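Home Explore Notifications Messages Lists Profile More

1/ Notes on hard water and household fixtures, drawn from the Udincombe supply. Hardness is reported as calcium carbonate equivalent. The number on your bill is an average over the zone, so your own tap may differ.

2/ Scale forms when bicarbonate breaks down, mostly on heating. Kettles go first. Cold taps scale by evaporation at the aerator, which is slower. 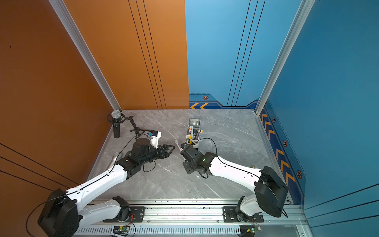 3/ Descaling an aerator: unscrew it, note the order of the parts, soak in white vinegar, rinse, refit. Keep vinegar off natural marble. Acid etches calcite, and polishing is the only repair.

4/ Softeners swap calcium for sodium. Total dissolved solids barely change. People in Plendthorpe keep asking me why their meter reads the same after the install.

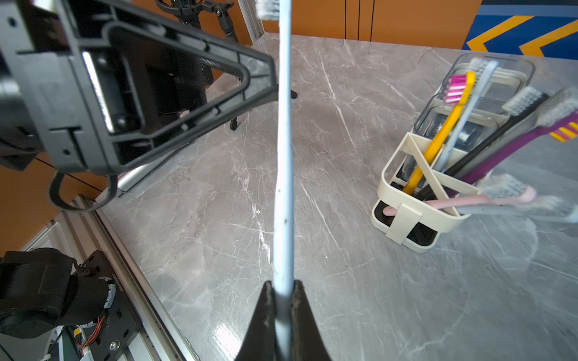 Vasiliki Kyriakidis
Water treatment technician, Udincombe

5/ Test strips are fine for a first look. For sizing a softener, use a drop titration kit. Take 3 samples from the cold kitchen tap and run it for 2 minutes before the first. 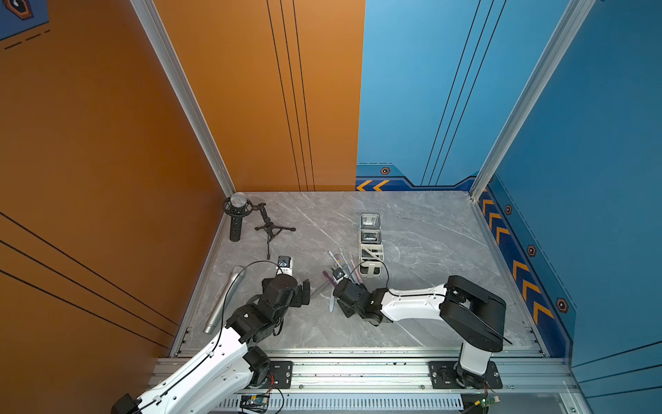
6/ SIZING

Daily litres times hardness gives the daily load. Divide resin capacity by that load for days between regenerations. Leave a reserve of one day.

7/ Joar Moen asked about magnetic clamps. I have not seen a controlled trial that would persuade me to fit one.

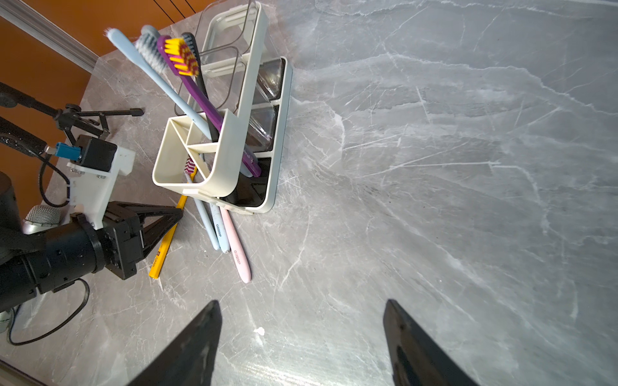 8/ Salt: tablets bridge less than granules in a damp cupboard. If the level hasn't dropped in a month, push a broom handle down the side and check for a crust.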